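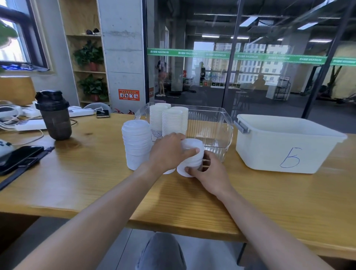
Paper cups, stacked on the table.

My mother never bought a coffee out in her life. She carried a tartan flask everywhere, including to my wedding, and she thought people who walked down the street with a drink in their hand were showing off. So I do wonder what she'd make of me, aged 66, getting up at six to run a tea stall on Florcombe station.

I should explain about the station. Florcombe has two platforms, a footbridge that bounces and, until the spring before last, a waiting room with the door screwed shut. The trains to Lidau Road come through at twenty to seven and then every 40 minutes, if they feel like it. For years we all stood outside in the drizzle not speaking to each other, which I'm told is very British, although my neighbour Ekkachai Chuensuk grew up outside Chiang Mai and he was as good at it as any of us.

It was Ekkachai who wrote to the railway. He wrote 26 letters (he kept copies, in a ring binder, with dividers) and the answer to the last one was a set of keys and a form about fire exits. He came round with them that same evening and stood in my kitchen jingling. Did I still have the urn from the Scouts? I did. It was in the loft under the Christmas tree, and it took the pair of us an hour to get it down the ladder.

We opened in August, which is a daft month to start selling hot drinks. It was boiling! We sold three teas on the first morning and one of those was to me. But people came in to look at the room, because most of them had never seen inside it, and there's a lovely old fireplace with green tiles and a bench that runs the whole way round. A man I'd stood next to for nine years told me his name was Peter. A girl doing her nursing exams asked if she could leave her bike behind the door, and she still does.

The tea itself caused more trouble than the paperwork ever did. I was brought up on something the colour of a conker. Ekkachai likes his tea orange and sweet with evaporated milk in it, and Mrs Szénási from the flats by the level crossing takes hers black with a slice of lemon and looks at the milk jug as if it had said something rude. In the first week I tried to please everybody and ended up with a queue out of the door and a train going off without half of it. Now there's a pot of strong, a pot of weak and a saucer of lemon, and on the first of the month Ekkachai does a big pan of the orange stuff and it's gone by half past seven. I've come round to it. I have mine with a ginger nut.

Money, before you ask: it's a pound a cup, in the tin or owed. We do a lot of owed. It comes back, mostly, and at Easter somebody put in a twenty-pound note folded up very small. 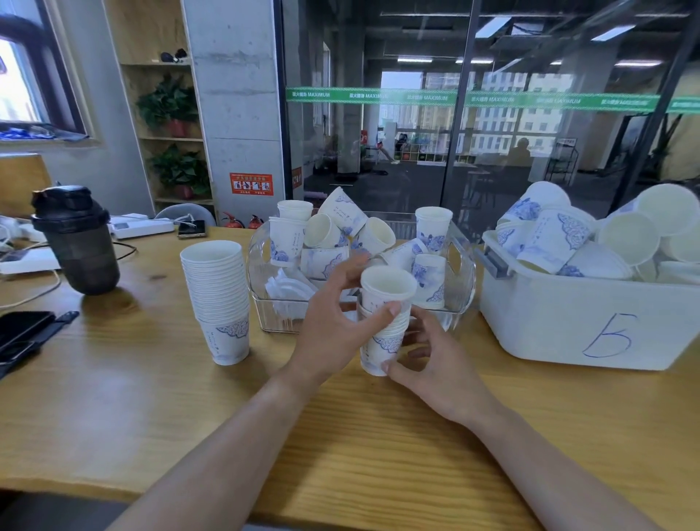

The blue-and-white cups, in and out of their basket.

Mornings have a shape to them now. The twenty-to-seven lot are quiet and want to be left alone with the radio. The twenty-past lot talk, mainly about the twenty-to-seven being late, and by eight it's schoolchildren who want hot chocolate and have a great deal to say about each other. After that there's a lull. I do the crossword, the heater ticks, and Mrs Szénași's grandson comes in to practise his fractions on me before the bus. I was hopeless at fractions at school and I'm a bit less hopeless now.

I've had bad mornings too. In January the pipe froze and I carried water from home in two buckets, slopping it down my good boots. In March a woman came in and sat on the bench and cried through three trains, and I didn't know what to do, so I gave her a tea and then another one. She came back a fortnight later with a Felar tin full of flapjacks and didn't mention it, and neither did I. They were very good flapjacks, with apricots.

My daughter thinks I should take a holiday. She rang last week to tell me about a nice hotel by the sea with a pool, and I said yes, lovely, what time's breakfast? Half past eight, she said. Half past eight! I'd have been up for hours with nobody to pour for.

The clocks have gone back, so the first train comes in with its lights on, and you can see it from a long way off if you wipe the window. Ekkachai is writing to the railway again, about the footbridge. He's bought a second binder.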